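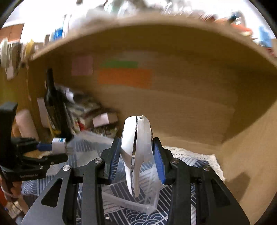
From the Rostine Open Workshop Encyclopedia
Category: Home and shared-shop builds
Last revised in January

Kokasham gripper

The Kokasham gripper is a hand-held two-finger gripper built at home or in shared workshops and used to record how a person picks up, turns and sets down small objects. The operator works the fingers by hand while a camera mounted on the tool records the jaws and whatever is in front of them. The recordings are later used to train a robot arm fitted with a similar pair of fingers. The tool is usually built and used as a pair, one for each hand.

The design was first put together at the Kaltberg shared workshop and is named after the street the workshop stood on at the time. Later versions were drawn up at Rostine, where the parts list is now kept.

Construction

The body is made of printed parts, normally black. Two flat plates carry the linkages, and each linkage turns on round metal pins, two to a side. The fingers are mirror images of each other and close toward the middle of the tool. Each ends in an angular fingertip that holds a soft, ribbed pad. Blue pads are common and are the color supplied with the Rostine kit. The ribs help the pad grip smooth, rounded plastic, such as the shell of a computer mouse, when the object is held on its edge and only a small part of it touches the fingers.

A complete tool weighs 320 grams without its cable. The printed parts take 11 hours on the printer used at Kaltberg, and assembly can be done in an evening. The pins are pressed in after the holes have been cleaned with a drill bit turned by hand. If the holes are left as printed, the fingers tend to stick partway, and the operator learns to squeeze harder than the job needs. This habit shows up in the recordings and is difficult to remove afterward.

The pads are held in by friction. Early builds used glue, which made worn pads slow to replace. A pad is replaced when the ribs have gone flat in the center.

Camera

The camera sits behind the fingers and looks forward over the linkages. A wide lens is used so that both fingertips stay in view when fully open. The corners of the image are dark with this lens, and most builders leave them as they are. In a two-handed recording, each tool's camera often picks up the other tool coming in from the side. Builders at Fajardo tried hiding the second tool with a mask in software but dropped the step, as the masked recordings gave no better results in their tests.

Lighting is a frequent problem in home setups. With the exposure on automatic, a bright room behind the work area will either wash out or force the work area dark, depending on how much of the picture each one fills. Fast movement blurs the background before it blurs the object in the jaws, because the object moves with the camera. Locking the exposure before a session is recommended in the Rostine build notes.

Work area

No special bench is required. A large cardboard box laid out on a table or floor makes a common work area, with the objects placed inside and a cloth under them. Box walls hide part of the room and keep round objects from rolling away. Some builders attach patches of colored material to the back wall, in pink, green or orange, as marks that can be found again from one recording to the next. Plain cardboard has few features for tracking software to follow, and a patterned cloth on the floor of the box gives it more to work with. Stripes alone are less useful than a pattern that changes from place to place.

Objects are normally ordinary household things. The Kaltberg list has 16 kinds, among them a mouse, a power adapter, a bottle, a small carton and a clear plastic container. They were picked for differences in shape and surface. Clear plastic and glossy white shells are the hardest on the list. The edges of clear plastic are easily lost against the cloth, and a glossy shell can show a highlight that moves as the tool moves.

Power adapters are listed separately because of their prongs. The adapter is usually gripped by its body with the prongs facing away from the pad, as a prong pressed into a pad will cut the ribs.

Use

A recording begins with both tools open and outside the work area. The operator picks up one object, carries out the task and lets go before withdrawing. Tasks include moving an object into a container, passing it from one tool to the other, and sorting items out of a mixed heap. Recordings in which an object is dropped are kept in a separate folder at Kaltberg. Rostine keeps them with the rest and marks the moment of the drop.

Passing between tools needs the most practice. The receiving jaw has to close fully before the giving jaw opens, and both pads may have to share a narrow object. The Rostine notes suggest starting with a carton.

Sessions are kept short. The finger lever is stiff compared with scissors or pliers, and most operators find that their grip changes after about 2 hours.

Variants

The Fajardo version has longer fingertips for reaching to the bottom of a deep box. It flexes more under load and is not suited to full bottles. A version with a return spring on each side was drawn at Rostine and withdrawn when the springs were found to pull the fingers out of line.

A left-handed body was added at the request of builders working in pairs. It differs only in the position of the lever and the cable exit. The linkages, pins and pads are the same parts.

See also

Printed linkages
Wide-angle lenses, calibration of
Gripper pads, casting of
Kaltberg object list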